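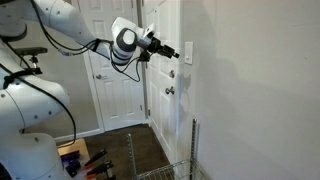
Back hall, both doors and the switch.

Re: [oldhouse] Paint or replace?

Shanthi Liyanage wrote:
> Does anyone on this list leave their switch plates white? I have
> white walls, white doors and white trim, and my sister says the hall
> looks like the inside of a refrigerator. She wants brass plates at
> up to 40 dollars apiece. Also, do the knobs have to match?

Shanthi, your sister would not enjoy my house. I have white doors, white baseboard, a white wall and a white plate on it, and I have slept fine since November.

I did try brass once. I ordered 2 plates from Rakodia, and they were handsome for a month, after which they recorded every thumb in the family. I went back to plain white with the ordinary toggle. A toggle you can find with your elbow while holding groceries, and I have never managed that with the flat rocker kind. 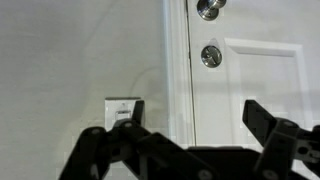 If you're painting, take the plate off first. I know everybody says they can cut in around it. I said so too, and then spent an evening picking a white crust out of the screw slots with a toothpick. Put the screws in a cup — a cup you don't plan to drink from.

On the knobs, mine are silver and round, and the door with the deadbolt has its lock sitting right above the knob, so those two ought to be friends. Past that I wouldn't lose sleep. Gaster sells a satin finish that came close enough to my old ones.

What sheen did you end up using on the trim? I have half a can of semigloss going begging.

To unsubscribe, write to the list owner | Back to top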